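Kaltidgate Sorting Table Set

Product group: tabletop sets
Made by: Brotevora
Order number: 377
Page updated: 22 September 2025

The Kaltidgate set is a collection of small things for use on an ordinary table. It is meant for sorting, unpacking and putting away, with a bowl, a white box and a plastic bag as the places things go to and come from. No special table is needed. Any flat top at normal desk height will do, and office chairs are fine to sit on.

The small pieces are sold mixed. Colours vary from batch to batch and we can't pick them to order.

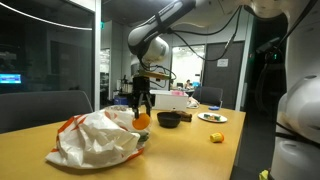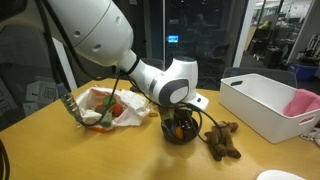
Brotevora Tabletop Department: dark bowl, plastic bag and white box on the table

The bowl is round and dark, so bright pieces show up well in it. Wash it by hand in warm water. It holds the carrot and a few other pieces and should not be heaped.

The bag is a thin plastic carrier. It creases quickly and won't stand up by itself, so lay it down and open the mouth before filling. Spare bags come in packs of 100. Please keep them away from small children.

The box is the one to use for cloths and soft things. Larger items can hang over the side. It takes up a fair bit of room, so put it down first, towards the back or to one side, and set out the rest in front of it.

Weight of full set, packed: 3000 g
Weight of box and bowl only: 425 g
Supplied in: one carton
Spare pieces: sold by the bag, mixed

The pieces are for handling only and must not be eaten or put in water. Wipe them with a damp cloth and let them dry before they go back in the bag. Cloths can go in the machine with other coloureds.

The older Wuritz bowl is no longer made. Customers who have one can go on using it with this set. The Wuritz lid doesn't fit the new bowl.

Lost or broken pieces can be replaced until the end of January without a new order. Write to Maëlle Penner in the Tabletop Department with your order number and say which piece is missing. For school and group orders ask for Lefteris Karras.

Carriage is by Kocsis and is charged per carton.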